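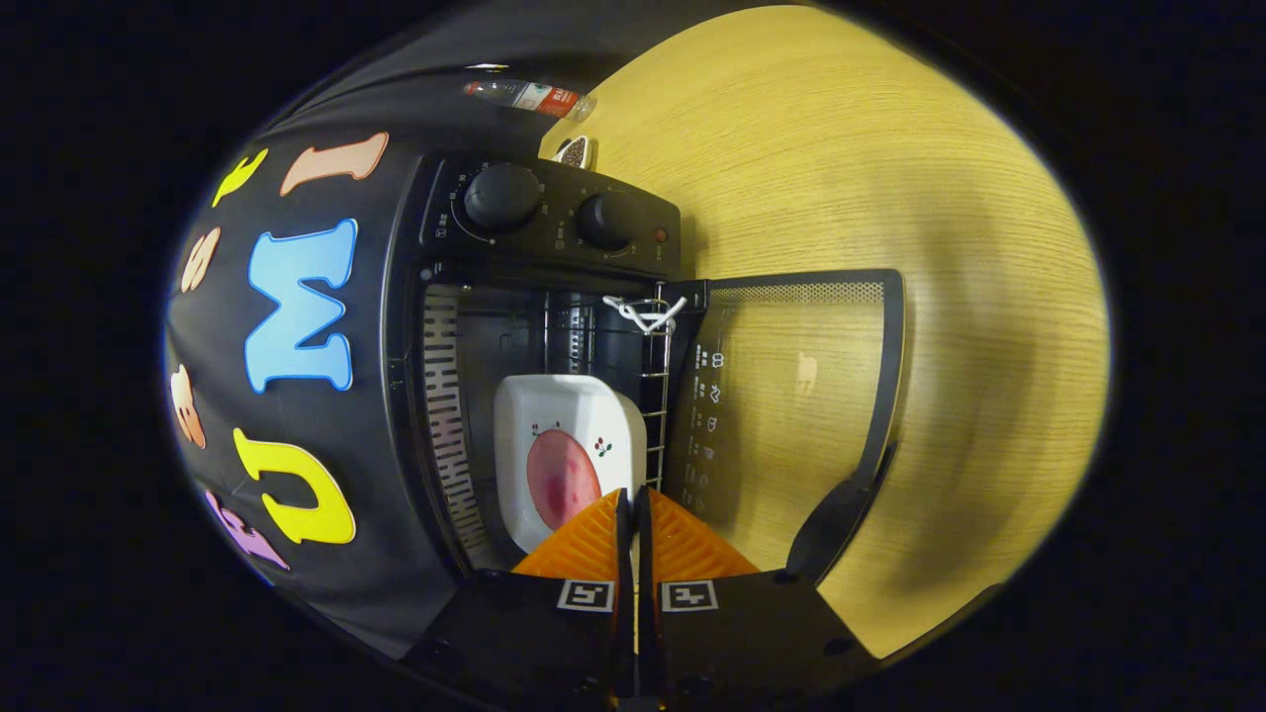
Wrist camera policy fails on the toaster oven task, how many demos is enough?

3 min read – 2 comments – 9 shares

Trying to reproduce the Ekine result for a class project. Task is toaster oven, door already open, white dish sitting on the rack, policy has to get hold of the dish and bring it out to the table. Demos are all handheld gripper, wide fisheye, no outside camera. Have 100 so far, all in one kitchen.

Offline loss looks great. On the arm it gets to the edge of the dish and then just sort of hovers, or closes early. Paper says it should handle a new table fine. More demos or is something else wrong?? Also does the food in the dish matter, mine is always the same pink-red round thing

Katinora

Ismael Lins

Had the same hovering. For us it was latency, not data. Handheld demos have basically no delay between what the camera sees and what the fingers do, the real arm does. Measure camera delay and gripper delay separatly, then shift the actions to match before you train. We skipped the gripper one at first and it closed early every single time.

Second thing – 100 demos in one kitchen is one kitchen. We went from a single room to 3 and that helped more than doubling the demos in the first room. Move the oven, swap the dish, change the cloth on top if you use one. And yes vary the food, or some runs with the dish empty. A bright thing in the middle of a white dish is an easy thing to latch on to.

Don't crop the fisheye. I know the black border looks like waste. Tried it in June, lost the sides of the door and it started bumping the handle.

Tillov

just collect more. worked for me on a drawer task, never did an oven tho

Related
Matching gripper width between demo and robot
Marker detection drops out in dark cavities
Toledo meetup notes: diffusion policies on a small budget
Is a mirror on the wrist camera worth it?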